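ロボットに仕事をおしえる

ロボットは、はじめから仕事ができるわけではありません。人がやり方を見せて、おぼえさせます。おしえ方には、おもに二つあります。

一つめは、手でおしえる方法です。人がロボットのうでをつかみ、動かしたいように動かします。そのとき、関節がどれだけ曲がったかをコンピューターが記録します。

二つめは、はなれたところから動かす方法です。人が操作用の小さなうでをにぎって動かすと、ロボットのうでも同じように動きます。これを「遠隔操作」といいます。ロボットについたカメラの映像も、うでの動きといっしょに記録されます。

Lindov研究所では、二つめの方法を使っています。操作をするのは、ミハリス・ラプティスさんです。1回の練習は11秒ほどで終わる短い動きですが、同じことを何度もくりかえします。物のおき場所は、毎回少しずつ変えます。いつも同じ場所だと、ロボットはその場所でしかできなくなるからです。

7月には、1,064回分の記録が集まりました。失敗した回には、しるしをつけて分けておきます。

うでが2本あるロボットでは、右と左のタイミングを合わせることも大切です。

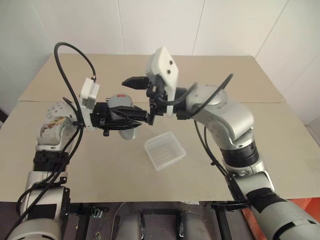 片方のうでからもう片方へ物をわたすときは、受けとる側がしっかりつかんでから、わたす側が指を開きます。早く開くと、物は落ちてしまいます。人は考えなくてもできますが、ロボットには、その順番も見せなければなりません。

集めた記録をコンピューターが調べ、カメラに何がうつったとき、うでをどう動かせばよいかを学びます。そのあと、人が操作しないで動かしてみます。うまくいかないところがあれば、その部分の練習をふやします。

ことば
関節：うでなどの曲がるところ。
遠隔操作：はなれたところから機械を動かすこと。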